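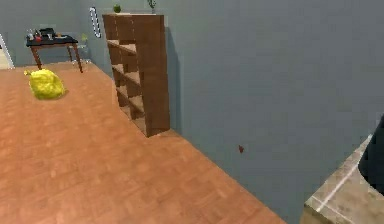 4.2 Returned applications and missing papers

The second part of the study looks at family reunion applications that were sent back to the applicant before any decision was made. The law allows an office to return an application if a required paper is missing, and it sets no limit on how often this may be done. The form itself is the same in both offices and has a fixed place for each paper: proof of income, proof of housing, proof of the family tie, and travel documents for each relative. Many of the returned applications resembled the tall wooden bookshelf against the grey-blue wall, with every compartment in position and nothing placed in any of them. Others had most of the papers but lacked one, usually the proof of housing. The rules treat both kinds of application in the same way, and the applicant receives the same letter.

We read 347 files closed over the period of the study. Of these, 213 came from the Hureck office and 133 from the Derkow office. One file had been moved between the two and carried the stamps of both, so it is left out of the comparison but kept in the total. In all, 137 files had been returned at least once. A file was counted as returned only if a dated letter of return was found in it. Notes of telephone calls were not enough, although staff in Derkow told us that they often rang an applicant first and wrote only if the missing paper did not arrive. This means that our figure for Derkow is likely to be too low, and we do not use it to claim that one office is stricter than the other.

The reasons given in the letters were short. Most named the missing paper and nothing else. A smaller group said that a paper had been received but could not be accepted, for example a tenancy agreement that did not give the floor area, or a marriage certificate with a translation done outside the country. Timmermans, in her earlier work on residence permits, treated these two groups as one. We keep them apart. A person who has forgotten a payslip can send it the next day. A person whose certificate has been refused may need to write to a registry abroad and wait months for a reply, and may not get one.

The difference shows in how long the files stayed open. Where a paper was simply missing, the file usually came back within a few weeks. Where a paper had been refused, the gap was longer and varied a good deal. In several Hureck files the proof of income had passed its own time limit by the time the new certificate arrived, and the application was then returned again for that reason. The applicant had met each request in turn and was still without a complete file. We found no guidance telling staff what to do in such cases. Two officers said they would accept the older payslips if the applicant was still with the same employer. A third said that she would not, as she had once had a decision of that kind overturned on review.

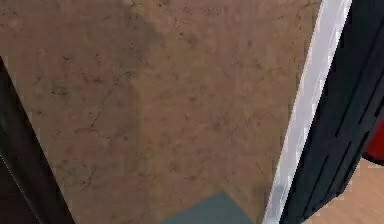

Figure 2. Brown surface seen at close range, with small dark flecks and fine hairline cracks.

Interviews with applicants gave a fuller account of the waiting period. They were carried out by Cherry Mae Malabanan and Fedir Pasichnyk in the language preferred by the person interviewed, and lasted as long as that person wished. Most people did not object to the rules as such. Their complaint was that requests came one at a time. One man, who had applied to bring his wife and two daughters, had been asked first for a tenancy agreement, then for a floor plan, and then for a letter from the landlord. He said that he would have asked the landlord for everything at once if he had known. His landlord had by then stopped answering his calls.

Staff saw the matter differently. In both offices the first check is made by a clerk who stops at the first fault found. This practice goes back to the time of paper registers, when a returned file had to be logged by hand and a long letter took up time that the office did not have. The letters are now made from a standard text, and a full list of faults would take little extra work to write, though it would take more work to find them. The head of one section told Josefien Hoekstra that a complete check at the start would mean reading some files twice, once at the desk and once again by the officer who decides.

The Pasitz trial, described in Section 3, offers some evidence on this point. There the clerk was asked to go through the whole form and mark every fault before sending a letter. The trial was short and the office small, and the clerk who took part had asked to do so, which limits what can be drawn from it. Even so, second returns became rare. The time spent on each first check went up, but the clerk said that she no longer had to deal with the same people at the counter several times over. No record of counter visits was kept before the trial, and we cannot test this.

A remaining question is whether those who give up after a return differ from those who carry on. The files do not say why an application was dropped. Some people may have moved, or their relatives may have decided not to come. Fenna Verschueren tried to reach these applicants by post using the last address on file, and the replies were too few to report as a group. We return to them in Section 5 – where the appeal files allow a partial check – and treat the present figures as describing only what the offices themselves wrote down.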